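Budgeting for a pick-and-place workstation
From the Drekley Guide to Small Automation, an open reference work

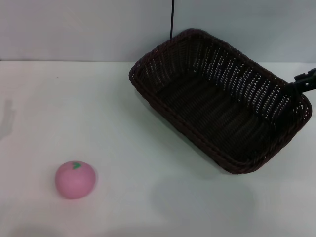
A toy peach and a woven basket on a white tabletop, with part of a black gripper at right.

A pick-and-place workstation budget is the spending plan a lab, school or small shop draws up before it buys a robot arm for moving objects from one spot to another. The term covers the arm and its gripper, of course, but also the table, the backing panels, the cabling, the spare parts and all the modest household things the arm will be asked to handle. Newcomers are often surprised (and a little charmed) to find toy fruit and baskets listed on the same sheet as motors and power supplies.

Scope
Most planners divide the sheet into fixed equipment and consumables. Fixed equipment is bought once and expected to last several years. Consumables wear out, get dropped, or simply go missing behind a cabinet, and they deserve a line of their own -- however small it looks beside the price of an arm. Gripper pads and cables usually sit here too.

The Plavholm sheet
A widely copied layout is the Plavholm sheet, named after the training workshop where it was first drawn up. It runs to 12 lines and sets aside 669 dollars a year for props, pads and cables, with 2 spare sets of finger pads kept on the shelf at all times. The original has no line for shipping, and many a happy buyer has had to pencil one in later.

Choosing props
Props are cheap, but they shape what the rest of the money has to do. A small rounded object asks for a gripper that can close gently, while a wide basket takes up a good deal of table and may call for a longer reach. Dark, glossy weaves can be hard on some depth cameras, so it is well worth borrowing a basket and trying it before ordering a stack of them.

Timing
Orders placed before June tend to suit schools, whose budget year often closes that month. The Menon method spreads the arm over two budget years and buys the table and props in the first.

See also
Doreck table
Gripper pad
Spare parts planning

Last edited May 4, 2024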